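效果器供电求助：Esura 失真单块与 Kinnunen 延时单块共用电源后出现底噪，应如何处理

发帖人：Elsa Tikkanen

各位好。本人负责一所社区音乐教室的器材管理工作，现就教室公用效果器板的噪声问题向各位请教。

该效果器板上共装有四块单块，信号顺序依次为：踏板式调音表、Esura 失真、Corkton 合唱、Kinnunen 数字延时。四块单块由同一个九伏直流适配器经一条菊花链供电线供电。适配器铭牌标注的最大输出电流为 245 毫安。

单独使用失真单块时，底噪处于可以接受的范围。一旦将延时单块接入同一条供电线，音箱中即出现持续的高频尖叫声，音高固定，与是否弹奏无关。关闭延时单块的效果（仅踩为旁通，不拔电源）后，尖叫声仍然存在。将延时单块的电源插头拔下，尖叫声随即消失，但信号也同时中断，因为该单块的旁通需要供电。

目前已进行的排查如下：
更换全部短连接线，无变化；
更换吉他（一把单线圈、一把双线圈），无变化；
更换电源插座，并将音箱与适配器分别接至不同插座，无明显变化；
将失真单块的增益旋钮调至最低，尖叫声明显减弱，但未完全消失。

按照说明书，延时单块的工作电流为 141 毫安，其余三块合计为 60 毫安，总和并未超过适配器的额定值。因此想请教：在电流充足的前提下，为何仍会产生此类噪声？是否必须购置独立隔离电源，还是可以通过加装降噪单块解决？教室经费有限，希望在采购之前得到较为明确的意见。

另，音箱为 Bilcombe 的小型电子管音箱，直接插入吉他时十分安静。

Eero Hämäläinen

您好。依据您所描述的现象，基本可以判断该噪声来自数字单块的时钟干扰，经由共用的电源线与地线进入模拟单块，再由失真单块放大。以下分项说明。

关于电流。额定电流是否充足，与供电是否干净，属于两个不同的问题。您计算的总电流为二者相加，没有超过适配器上限，因此单块不会出现因供电不足导致的自行重启、延时音断续等现象。但是，菊花链供电线只是将同一路输出并联至各个单块，各单块之间不存在任何电气隔离。数字延时内部的处理器和电压转换电路在工作时会产生高频脉动，这些脉动会叠加在供电线上。

关于旁通后噪声仍在。踩下旁通开关仅改变音频信号的路径，处理器依然在运行，所以噪声不会停止。这一点与您的观察完全一致。

关于增益旋钮。失真单块对其输入端及供电端混入的微小信号均有放大作用，增益越高，噪声越明显。您将增益调低后尖叫声减弱，进一步说明噪声是在失真单块处或其之前进入的。

建议按下列次序处理：

第一步，先做一次验证。请将延时单块从菊花链上取下，改用另一个规格相符的独立适配器供电，其余三块维持原状。连接之前务必核对电压与极性，多数单块采用内负外正的接法，但仍应以机身标示为准。如尖叫声消失，即可确认上述判断。

第二步，若验证成立，而教室确有长期使用需要，可以选择两种方案。其一是保留现有适配器供三块模拟单块与调音表使用，另为延时单块固定配备一个独立适配器，费用最低，缺点是板上多出一条电源线，搬运时容易遗漏。其二是购置各路输出相互隔离的多路电源。选购时请注意查看每一路的额定电流，而非仅看总电流。您的延时单块所需电流已超过不少隔离电源单路一百毫安的上限，应接至标注为大电流的输出口。

第三步，整理走线。电源线与音频线尽量分置于板的两侧，不得已需要交叉时，以直角交叉为宜。适配器本体不应放在单块或哇音踏板旁边。

关于降噪单块，不建议作为首选。噪声门只能在停止弹奏时切断信号，弹奏期间尖叫声仍会与琴声一并输出；门限设置过高时，还会截短延音的尾部。应当先消除噪声来源，再考虑是否需要噪声门。

补充一点：个别情况下，换用独立适配器后尖叫声消失，但会出现低频哼声。此为地线环路所致，可在延时单块之前加装音频隔离变压器。切勿采用切断电源插头接地脚的方式处理，该做法存在触电危险。

贝斯与合成器爱好者

楼上所述较为完整。本人遇到过相似情形，当时把延时移至音箱的效果回路之后噪声小了很多，但电源没有更换，所以并未根治。若 Bilcombe 音箱设有效果回路，可以一试。如无效果回路，则此条意见可忽略。

另外，调音表也是数字电路，有些型号同样会产生噪声。建议逐一拔除测试，不要只测延时一块。

读者评论

Elsa Tikkanen：感谢两位答复。已按第一步进行验证，为延时单块单独接入七号柜内备用的适配器（电压与极性均已核对），尖叫声消失，未出现低频哼声。教室的音箱没有效果回路，故第二种意见未能测试。现拟先采用双适配器方案，至 7 月编制器材预算时再行申请隔离电源。

Eero Hämäläinen：收到，判断得以确认。建议在两个适配器的线头处粘贴标签，注明对应单块。若日后误将电压较高的适配器插入失真单块，可能造成不可恢复的损坏。

路过的键盘手：请问合唱单块是否也需要单独供电？我的板上合唱与延时共用一路，暂时没有听到异常。

Eero Hämäläinen：模拟合唱一般无需单独供电，但其内部同样含有时钟电路，与数字延时共用一路时，有时会产生音高缓慢变化的差拍声。没有听到异常即可维持现状，待增加高增益单块之后再行检查。

路过的键盘手：明白，谢谢。

最后更新：2021年2月14日
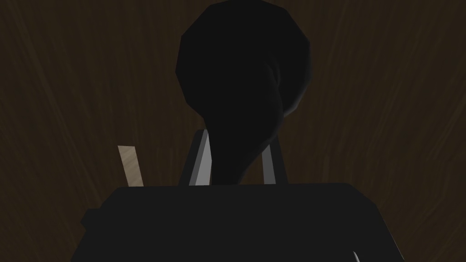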